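Lurnstead floor cushion, four months in

I bought the Lurnstead in November after my knees staged a small protest. I do a lot on the floor (sorting, stretching, wrapping presents, playing with whoever is under five and visiting) and a folded blanket wasn't cutting it anymore.

First impressions: it's heavy! Mine came filled with buckwheat hulls, and you can order it with up to 780 grams of extra hulls in a separate bag, so of course I did. You open the side zipper, pour, and swear a little. Do it over a bathtub. I was finding hulls in my slippers until spring.

Comfort is great, though. I can sit for a whole movie now, and my hips don't complain when I get up. The cover is a tight cotton weave that washes well, but it took two days to dry on the rack, so a spare would be nice.

I also tried the Pever, which my friend Valentin Schnyder swears by. It's foam, much lighter, and goes flat in the middle after an hour. He says I sit wrong. Maybe!

The carry handle is my one real gripe. It's stitched on the short side, so the cushion swings around and whacks you in the shin on the stairs. I wrote to the shop and got a nice reply and no new handle.

I'd still buy it again, probably in the dark green. Four stars from me, and an extra half if they ever move that handle.

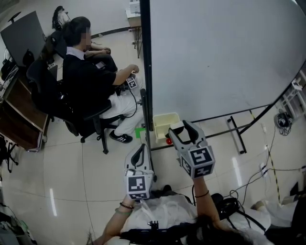

Size and care

The standard one is 507 mm across. Cover on a cool wash, hulls out first.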